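一张旧桌子要走多远

Drekbridge的旧家具拍卖在早上七点开门看货，九点开槌。六月的这一场，目录上一共859件，其中桌子占了将近四成：餐桌、课桌、写字台、裁缝用的长案、厨房里切菜揉面的厚板桌，还有一批从停办的学校拉出来的实验台。开门之前，院子外面已经停了一排厢式货车，后门敞着，里面堆着旧毛毯和绑带。

来的人大多不是第一次来。他们不怎么看桌面，先蹲下去看桌底。

我跟着这个行当走了一个春天加半个夏天，起因是自己想买一张能用很久的桌子，在网上翻了几个晚上，越翻越糊涂。同样写着“实木”，价钱可以差出十倍；同样写着“老桌子”，有的连螺丝都是新的。后来我去了Pavgate的旧货街，又从Pavgate去了Drekbridge，再去Culside看那里的修理作坊，才慢慢弄清楚一张桌子从一间屋子到另一间屋子，中间要经过些什么。

桌底

拍卖行的灯不亮，看货的人都带手电。他们把手电贴着地面往上照，看桌面板的背面。背面通常没有上漆，或者只刷了薄薄一层，木头是什么样子就是什么样子。

首先看板子是几块拼的。老一些的大桌，面板多半由三到五块板拼成，板与板之间宽窄不一，因为当时的木匠手里有多宽的料就用多宽。后来工厂做的桌子，拼板的条子宽度整齐，颜色也经过挑选。两种都可以是好桌子，只是价钱不一样，修起来也不一样。宽板容易翘，窄条拼起来的稳定，但胶缝多，年头久了，胶老化，缝就一条一条地开。

其次看贴皮。贴皮桌子在旧货里占的比例很大，卖家未必有意隐瞒，很多时候他自己也不知道。辨认的办法不难，看桌面的纹理走到边上以后，端头是不是接得上。实木板的端头能看见年轮的弧线，和桌面的纹理是同一块木头的两个面；贴皮的端头要么封了一条边，要么露出里面的芯料。贴皮本身没有什么不好，早年的贴皮厚，能经得起一两次轻磨；近几十年的贴皮薄得像纸，砂纸下去两分钟就穿了。

再看榫卯和五金。桌腿和望板（就是桌面下面那一圈横板）怎么接，决定了桌子晃不晃，也决定了晃了以后好不好修。榫接的桌子松了，可以把旧胶清掉重新上胶；用角码和螺栓的，拧紧就行，拧不紧的多半是木头里的孔烂大了，要填了重打。最麻烦的是有人修过一次，而且修坏了的：往榫头里灌了大量的现代胶水，或者从外面斜着打进去几根长钉。钉子拔不出来，胶水化不开，想修就得把木头锯掉一截。

一位常年在这里收货的买家告诉我，他宁可要一张断了腿的，也不要一张被人“加固”过的。断腿他有办法，加固过的要先花一天时间把别人的办法拆掉。

看桌底还能看出一些和结构没有关系的东西。课桌的背面常常粘着口香糖，干得像石子；餐桌的背面有时候有铅笔字，写着木匠的记号、房间的名称，或者一串尺寸。有一张桌子背面贴着搬家公司的标签，贴了四层，最上面一层还能看清楼层。这些痕迹对价钱没有影响，但买家们会停下来看一会儿。

从哪里来

旧桌子的来源，在Drekbridge大致分三种。

一种是家里清出来的。老人搬去和子女住，或者房子要卖，屋里的东西由清理公司整车拉走，值钱的先挑出来，剩下的送拍卖行。家里出来的桌子个体差异最大，保养得好的，桌面只有杯印和浅划痕；放在地下室的，腿脚已经发黑发软。

第二种来自机构。学校合并、图书馆翻新、工厂搬迁、办公楼退租，一次就出来几十上百张。这类桌子尺寸统一，用料扎实，设计的时候就准备好要被人磕碰，因此常常是买家眼里最划算的东西。缺点也明显：样子笨，重，高度不一定合适。学校实验台一般比餐桌高出一大截，要配高凳，或者把腿锯短。锯腿这件事争议不小，有些人认为锯了就毁了，有些人认为不锯就没有人用，放在仓库里也是烂。

第三种来自同行。一张桌子在Pavgate的店里摆了半年卖不掉，店主会把它送到Drekbridge来碰碰运气；Drekbridge的买家拍下来，修一修，又可能卖回Pavgate去。我在两个地方见过同一张圆桌，第一次标价高，第二次标价低，第三次它的中间柱子换了颜色，标价又高了上去。

机构来的那一批，近几年越来越多。办公室用得少了，退租的楼面多了，会议桌的数量超过了市场能消化的数量。长会议桌在旧货市场里几乎没有人要，太长，进不了普通住宅的门，也上不了楼梯。懂行的买家会拆：一张长桌拆开，面板裁成两三张小桌，余料做搁板，金属脚架卖废品。拆的前提是面板是实木，或者至少芯料不是刨花板。刨花板的会议桌，拍卖行现在要收处理费才肯接。

开槌

拍卖的节奏很快。一件东西从报出编号到落槌，有时候不到半分钟。桌子这一类排在上午的后半段，前面是灯具、镜子和成箱的餐具。

当天最贵的一张桌子落在1135，是一张乡下厨房用的长桌，面板两指多厚，四条直腿，没有任何装饰，桌面中央因为长年擦洗微微凹下去。买它的人打电话出价，没有到场。在场的人对这个价钱看法不一，有人觉得高了，有人说同样的桌子运到海边那几个镇子，翻一倍也卖得掉。

便宜的便宜到让人意外。一套八张的学校课桌，橡木面，铸铁脚，流拍了两次，最后被一个开咖啡馆的人整套买走，价钱还不够买一把新椅子。一张桃花心木的折叠桌，做工很细，合页还是原来的，也没有卖出多少。拍卖行的人解释，深色、亮光、弯腿的东西，这些年都不好卖，大家家里小，墙是白的，喜欢浅色、直线、看上去轻的桌子。三十年前正好反过来，浅色松木被当成厨房杂物，深色桌子才能摆进客厅。

落槌以后还有一笔账。拍卖行抽佣金，买家和卖家两头都抽；当天不提货要付仓储费；雇人搬运另算。第一次来的人往往只记住落槌价，结账的时候吓一跳。常来的买家心里都有一个换算，看到一张桌子，先想修好以后能卖多少，减去佣金、运费、材料和工时，剩下的才是今天能举到的价。工时最难估。表面看起来只需要清洗的桌子，翻过来可能发现蛀虫。

蛀虫要单独说几句。旧木头上有小圆孔很常见，孔本身不可怕，要看里面还有没有活的。办法是把桌子搬到一块深色的布上放几天，看有没有新的粉末掉下来。粉末细、颜色浅、捏上去干爽，就说明有东西还在里面。拍卖行当然没有条件放几天，买家只能用指甲抠一抠孔的边缘，看颜色新不新。边缘发灰发暗的是老孔，露出新鲜木色的就要当心。有些店把收来的木器一律先送去冷冻处理，有些店只刷药水。问一句是怎么处理的，店家答得上来，一般就可以放心一些。

Pavgate

Pavgate的旧货街在河的北岸，原先是粮食仓库，楼层低，柱子密。现在一楼基本都是家具店，二楼以上是仓库和几间出租的工作室。周末人多，平日上午冷清，店主们把货搬到门口来擦。

这里的价格和拍卖行不是一回事。一张桌子在Drekbridge拍下来，到了Pavgate的橱窗里，价钱通常翻一倍以上。店主们对这个差价并不避讳。他们付店租，负责修理，允许顾客来看三次再决定，买回去发现桌腿不平还可以送回来调。拍卖行不管这些，落了槌就是你的。

我在街上逛了几次以后，注意到各家店在“修到什么程度”这件事上分歧很大。有的店把桌面磨到见新木，刷上哑光清漆，看起来和新家具差别不大，顾客喜欢，卖得也快。有的店只清洗，最多补一点蜡，杯印、刀痕、墨水渍统统留着。两边互相看不上，一边说对方卖的是脏东西，另一边说对方把几十年的表面当垃圾刮掉了。

我问过几位顾客，他们的想法比店主简单。有小孩的人家要磨新的、有漆的，好擦。没有小孩的更愿意要旧面。也有人先买了旧面的，用了两年，受不了缝里的面包屑，又送回来请店里打磨。

表面是怎么回事

桌面的处理大致可以分成成膜的和不成膜的两类。清漆、聚氨酯一类在木头表面结成一层膜，水和油停在膜上，下不去；油和蜡渗进木头里，或者薄薄地留在表面，摸上去是木头，用起来要小心一些。

成膜的好处是省事，坏处是坏了以后难局部修补。膜一旦破了，水从破口进去，周围就发白、起皮，要修就得整面重来。不成膜的正好相反，平常娇气，热锅放上去有印，红酒洒了要马上擦，但哪里坏了修哪里，用细砂纸顺着纹理磨几下，再抹一层油，第二天就看不大出来。

老家具上常见的还有虫胶漆，光泽好，怕酒精，也怕热。分辨的方法是在不显眼的地方用棉签蘸一点酒精擦，发黏的就是虫胶。知道是什么漆很重要，许多旧桌子被毁，就毁在主人用错了清洁剂。厨房去油的喷雾对聚氨酯没有影响，喷在虫胶上，十几分钟就花了。

Culside有一家老作坊叫Doucet，专做桌面和椅座的修复，店里用的油是自己配的，以亚麻籽油打底，装在没有标签的铁罐里。他们教顾客的办法很老派：第一年每个月抹一次，以后每季度一次，再往后一年一次就够了。抹完要等，等够了再把多余的擦干净。大多数人的问题出在抹得太多，擦得太少，结果桌面发黏，落一层灰，怎么也擦不掉，以为是油坏了。

擦过油的布要摊开晾，或者泡在水里再扔。团成一团塞进垃圾桶，会自己发热，严重的会着火。Doucet的墙上贴着一张纸写着这件事，字很大，纸已经黄了。

Culside的作坊

Culside离Drekbridge不远，坐支线火车过去，出站走一段上坡路就到。镇上原来有一家椅子厂，关了以后，厂房隔成一间一间出租，做木工的、做藤编的、做软包的都在里面，彼此借工具，也彼此介绍活。

我在Doucet待了两天，看他们修一张从家里清出来的餐桌。桌子的毛病很典型：面板从中间裂开一道缝，一条腿松动，桌面有一圈一圈的白印。

裂缝的原因要追到装配的时候。木头会随着干湿胀缩，顺着纹理的方向变化很小，横着纹理的方向变化很大。一块宽桌面，冬天开暖气的时候和夏天潮湿的时候，宽度能差出好几毫米。好的做法是让面板在望板上能滑动，用木扣或者带长孔的铁件固定。这张桌子原来也是这样做的，后来有人嫌它有点响，用八颗长螺丝从下面把面板拧死了。拧死以后，木头要缩，缩不动，就从最弱的地方裂开。

修理的第一步是把那八颗螺丝取出来。有三颗已经锈住，要用烙铁贴着螺丝头加热，再慢慢退。退出来以后，面板自己就松了一些，裂缝也收窄了一点。然后清缝，用薄刀片把里面的灰和旧蜡刮干净，灌胶，上夹子，夹一夜。夹子不能夹得太狠，太狠了胶都挤出来，反而粘不牢。

松动的桌腿用的是另一种办法。原来的胶是动物胶，遇到热和水会变软，师傅用热水浸过的布包住接口，等上一阵，轻轻敲，榫头就退出来了。旧胶洗掉，晾干，重新涂上动物胶装回去。我问为什么不用更结实的现代胶，师傅的意思是，结实过头了，下一个人拆不开。他们做每一步都会想到下一次修理，这个习惯在别的行业里我见得不多。

白印反而最简单。白印说明水汽停在漆膜里，还没有到木头；黑印才说明水已经进了木头，和里面的单宁起了反应。白印用软布蘸一点酒精和油的混合液，快速地擦过去，多数能淡掉。黑印要用草酸，麻烦得多，效果也不保证，许多人最后决定留着。

整张桌子修完，工钱比桌子当初的拍卖价高。送修的人知道这一点，还是修了。作坊里大半的活都是这样，桌子本身不值这个钱，人家愿意出。

尺寸

我后来渐渐觉得，多数人买桌子，买错在尺寸上的比买错在木头上的多得多。

餐桌的常见高度在七十二到七十六厘米之间，差这四厘米，感觉差别很大。老桌子往往偏矮，有的不到七十，配现在的椅子，膝盖会顶着望板。所以量桌子的时候，光量桌面高度没有用，要量地面到望板下缘的距离，那才是留给腿的空间。望板深的桌子看着结实，坐进去憋屈。

宽度也有讲究。面对面坐两个人，中间还要放菜，桌面窄于七十五厘米就会打架；超过一米，递东西要站起来。长度按每人六十厘米算，胳膊不挨着要算到七十。圆桌省角落的空间，但是大圆桌中间够不着的地方就浪费了。

比桌子尺寸更要紧的是门和楼梯。店家几乎每周都会碰到搬不进去的情况：桌面能侧着进门，但走廊转不过弯；楼梯宽度够，扶手不让。能拆腿的桌子好办，腿是榫死的就只能退回去，或者从窗户吊。从窗户吊一次的价钱，有时候够买第二张桌子。Pavgate有几家店现在要求顾客先发走廊和楼梯转角的尺寸过来，对过了才收定金。

书桌和工作用的桌子又是另一套算法。打字的桌面宜低，手写的可以高一点，站着干活的台面要到胯骨附近。裁缝桌高，是因为裁剪要站着；面点桌矮，是因为揉面要用上身的力气往下压。许多旧桌子换了用途以后用着不舒服，原因就在高度。有人拿面点桌当书桌，腰疼；有人拿裁缝桌吃饭，坐在高凳上脚够不着地。

桌面的厚度则关系到上面放什么。日常吃饭写字，两厘米多一点的实木板已经够用。要在上面夹台钳、固定重物，或者摆一台缝纫机、一台压面机，就要看桌面背后有没有横撑。没有横撑的宽面板，重量长期压在一处，几年以后会往下弯，弯了就很难回去。机构里出来的桌子一般都有横撑，做的人事先想过会有重东西放上来。

重的东西最好靠近桌腿放，别放在正中间。

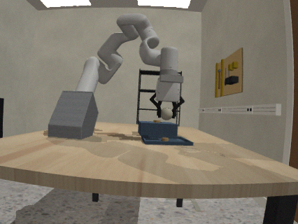 有位读者读过本刊早先那篇谈旧椅子的短文后来信，说她家用的就是一张学校里出来的实验台，横撑有两根，当初买它只因为便宜，锯短了腿放在厨房里当餐桌，前后用了十多年，桌面一点没有弯，倒是锯过的腿端吸了拖地的水，有两条开始发胀。她的建议是锯完一定要封端，用蜡也行，用稀释过的木胶也行，再在下面垫一块毛毡，别让木头的断面直接碰地。她还提到，同一批买回来的另一张没有锯，给了她妹妹当工作台，那张的腿到现在还是好好的。

我把这封信的内容转述给Culside的师傅听，他们都点头。端头吸水的速度比板面快得多，这在木工里算常识，但卖桌子的人很少讲。作坊里的做法是把腿端在融化的蜡里浸一下，浸到蜡不再冒泡为止。浸过的腿颜色会深一点，藏在地板附近，没有人会注意。

锯腿还有一个技术问题，是怎么锯得平。四条腿各量各的，锯出来几乎一定会晃。稳妥的办法是把桌子放在一块确定水平的台面上，用垫片垫到不晃，再用一块固定高度的木块贴着台面，沿四条腿各画一圈线，按线锯。如果家里地板本身不平，锯得再准也会晃，那就别再锯了，贴一片软木了事。有人为了消除晃动，这条腿锯一点，那条腿锯一点，最后得到一张茶几。

运输

旧桌子的运费常常让外地买家打退堂鼓。普通快递不收，家具物流按体积算，一张不能拆的餐桌占的体积很大，里面大半是空气。Pavgate和Drekbridge之间有几辆跑固定线路的货车，专收旧家具，凑满一车才走，便宜，时间说不准，快则三四天，慢则半个月。

装车的规矩是桌面对桌面，中间隔毛毯，腿朝外，立着放。平放叠起来看似稳，路上一颠，下面那张的桌面就会被磨花。抽屉要取出来单独装，或者用布条绑住，胶带不能直接贴在漆面上，老漆会被整片揭下来。大理石和玻璃台面必须立着，平放经不住颠。

到了新家以后，先别急着修。木头需要适应新的湿度，尤其是从没有暖气的仓库搬进有地暖的公寓，头几个星期最容易裂。离暖气片远一些，不要放在太阳直晒的窗下，桌上暂时别铺不透气的塑料布。等上一个月，该动的地方动完了，再决定哪里要补。有些小缝到了夏天自己会合上，冬天又打开，那是正常的，填了反而会把木头顶坏。

抽屉卡住也多半是湿度的缘故。夏天卡、冬天好的抽屉不要刨，在滑轨上擦一点蜡烛就能凑合；一年四季都卡的，才看看是不是哪里变形了。

新桌子

写旧桌子的文章，容易把新桌子说得一无是处，这不公平。新桌子有新桌子的道理：尺寸按现在的房子来，漆面耐烫耐刮，坏了有保修，不用担心蛀虫。预算有限又急着用的人，买一张结构简单的新桌子完全合理。

可以留心的是能不能拆开、能不能拧紧、面板坏了能不能换。很多便宜的板式桌，连接处用的是偏心件，拧进刨花板里，拆装一两次孔就松了，搬一次家就散。同样价位里，有些用金属框架加一块单独的面板，样子普通，但面板可以换，框架可以用很久。买的时候翻过来看一眼，和在拍卖行里看旧桌子是同一个动作。

店里的人通常不介意顾客蹲下去看。介意的店，可以换一家。

关于“实木”两个字，各地标注的规矩不同，卖家的习惯也不同。指接板是实木，是用短料接起来的；集成材是实木，是窄条拼的；“实木贴面”的芯可以是任何东西。问卖家的时候，与其问是不是实木，不如问芯料是什么、面有多厚、能不能打磨。这三样答清楚了，桌子的情况也就差不多清楚了。

再说我自己

跑了这么久，我最后在Drekbridge买了一张。那天上午人不多，它排在很后面，编号贴在一条腿上，目录里写的是“杂木工作桌，有使用痕迹”。面板是四块拼的，宽窄不一，其中一块颜色偏红，大概是当时的料不够，另外凑的。背面有铅笔写的尺寸，和桌子现在的尺寸对不上，短了一截，可能以前更长。

没有别人举牌。付完佣金和运费，比我原先在网上看中的那张新桌子便宜一点，便宜得不多。

桌子送到的时候是傍晚，两个搬运工侧着把它抬过走廊的转角，蹭掉了一小块墙漆。我按Doucet教的办法放了一个月没有动它，然后用湿布擦干净，晾了两天，抹了第一遍油。油抹得太多，擦了三次才不黏。颜色偏红的那块吃油比别的快，第二遍下去，和旁边的差别反而更大了。

有一条腿短了两毫米，垫了一片软木。下个月该抹第三遍油了，罐子里剩下的还够用到秋天。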